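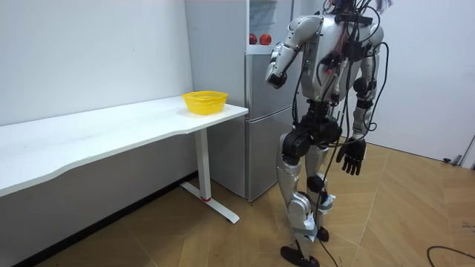 Fridge to basket job, whole-body mode. Two apples on the open shelf, basket waiting on the desk.

Search products, manuals, downloads Go

Parkis reach and place planner for humanoids
Updated October, by the Goder product desk

Parkis is the bit between "I can see it" and "my hand is there". Takes a target pose and a scene model, gives back a timed whole-body path with both arms, waist and legs in it. Licence per robot. Runs on your own machine, no account needed after activation.

Current release is version 17. If you are still on an older one read the upgrade note further down before you do anything, the config format has changed.

What it does

Plans arm, waist and foot placement together. Most trouble in kitchens and store rooms comes from planning the arm first and then finding the feet are in the wrong place. Parkis picks the stance as part of the same search. You can pin the feet if you want (set stance to fixed) and it will only use arms and waist.

Keep-out shapes. Boxes, cylinders, meshes. Draw them in the viewer or load from file. Doors are their own type, with a hinge line and an opening angle, so you don't have to redraw the shape each time the angle changes. Drawers too, but sliding only.

Cable allowance. New-ish. If your robot carries loose wiring on the back or hips you can put a soft volume round it and the planner will keep that volume away from handles, chair backs and so on. It costs planning time. Worth it on development machines where the covers are off or the looms hang out.

Idle arm rules. Tell it what the other arm should do: hang, tuck, or balance. Hang is the default. Tuck is better in narrow gaps, try it before you start moving furniture.

Perception input

Works with the Đào tracker out of the box, or anything that can send a pose and a confidence value. Depth camera not included. Parkis doesn't do recognition itself, please stop asking support for the apple model, there isnt one. You bring the detector.

Poses come in at 10 Hz or faster. Slower will work for things that sit still but approach correction is switched off, and you'll get a warning in the log.

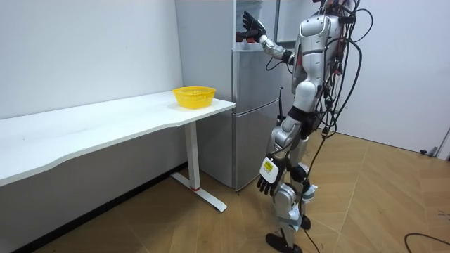
Approach correction is the feature most people buy this for. The path to the target is split into 2 parts, a long transfer and a short approach, and only the approach gets replanned as new poses arrive. So the legs and waist are settled early and the last stretch is mostly wrist and fingers. Shelf work is the hard case. With the upper door open and the hand already spread up by the top shelf, there is a door edge to mind and a small item right at the front of the compartment, just under the fingers, and a correction the wrong way means pushing it instead of closing on it. Set approach_side to above, below or front and the planner stays on that side. Leave it on auto for open tables.

Place targets

A place target can be a point, a surface or a container. For containers give the rim height and the inner size and Parkis works out a release height. Mesh baskets are fine, but enter them as solid in the scene model or the depth points leak through the holes and you get a ragged shape. Known issue, on the list.

In the box

Planner, viewer, command line tools, C++ and Python bindings, sample scenes (fridge, desk, shelving). Manual as a PDF. Email support for the licence term, answered from our Malisville office.

Not in the box: robot drivers, walking controller, grasp library. Parkis hands over joint targets and stance requests and your controller does the rest. If your controller can't take stance requests use fixed mode.

Upgrade note

Run the converter on your old config and check the joint limits afterwards. It keeps them but the waist limits move to there own section, and if you had custom values they want looking at. Keep a copy of the old file. First run with the arm speed turned down please, and somebody on the stop button.

Prices on request, tell us which robot and how many arms you plan for. Trial licence on the downloads page.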